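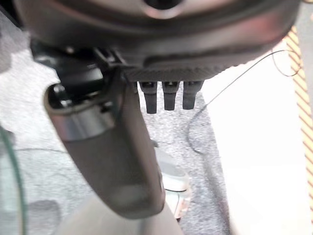 2 min read

Westura Robotics Club: progress report for the Okon fund, August 2020

Hello again Stella, and thanks for being so patient with us over July!

The big news is that Bravness (the students' name for the arm, it won the vote by miles) now has its three-fingered gripper on. Emmanuel Mwakalinga and the older ones did most of the fitting, and I mainly passed screws and got told off for hovering. The fingers are short and square at the tips, so small parts are still a struggle, but we've moved on to bigger blocks for the time being.

Money next. We've spent 952 of the grant so far, nearly all of it on motors and cable. I'd like to move 66 from the travel line to spares if you're happy with that, as the Mussa Cup is going to be held online this year.

We have 16 students signed up, and two of them are writing the pick-and-place code from scratch, which is slow going but they're loving it! Still to do: the emergency stop test, the wiring diagram and a proper home for the loose leads.

I'll send the receipts over separately once I've scanned them.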